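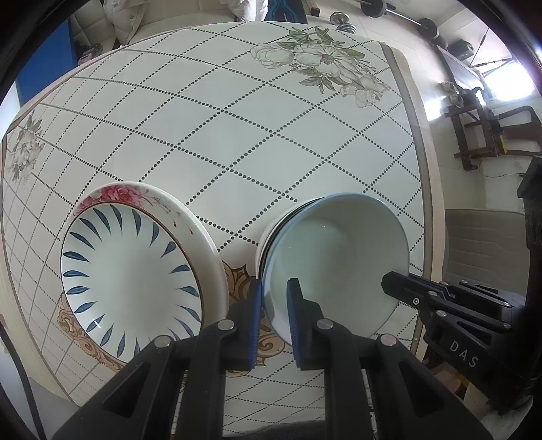 Shopping for Grip: How a Small Tableware Firm Is Planning Its First Robot Budget

Ask Thu Đoàn what she wants for 2026 and she answers before you finish: hands. Good ones, two per station, with spare pads in the drawer. She runs operations at Skerow, which rents dishes to wedding halls and restaurants, and her shopping list is one of the most exciting documents I've read this year (yes, it's a spreadsheet!).

The first version had a single line on it, for an arm. Kedir Chala, who handles purchasing, sent it back with 4 questions about everything that goes around an arm: fingers, cables, training data, and the person who keeps it all running. The list grew to 80 rows by July, and it got so much better. Rows that had been lumped under "other" now have prices, lead times and a name beside them.

Data is the row that surprised me most. Skerow plans to pay for 127 hours of recorded handling, done by people using hand-held grippers on ordinary dishes, before it signs for any arm at all. Kedir likes the order of it. If the recordings show that a finger is too thick or a pad too short, he can change the spec while it's still cheap to change.
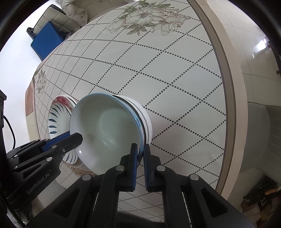

Stacked bowls are the job Thu cares about, and they're a wonderful test for a buyer. A plate by itself asks very little of a gripper. Put a finger with a blue pad against the inside rim of the front bowl, with more bowls nested behind it and the stack leaning, and every choice on the spec sheet starts to matter: pad length, finger width, how far the jaws open. That's why two-handed work got its own section in the budget, and why pads are listed as a yearly cost, next to gloves and dish racks.

Arms come next. Skerow has quotes from Trema and Mallmont, and Thu is holding back roughly a fifth of the money until both have handled her own heaviest bowls at her own tables. She'd love to have an answer by spring. Meanwhile Kedir has added a row for floor mats, and he's already asking for three quotes on those, too.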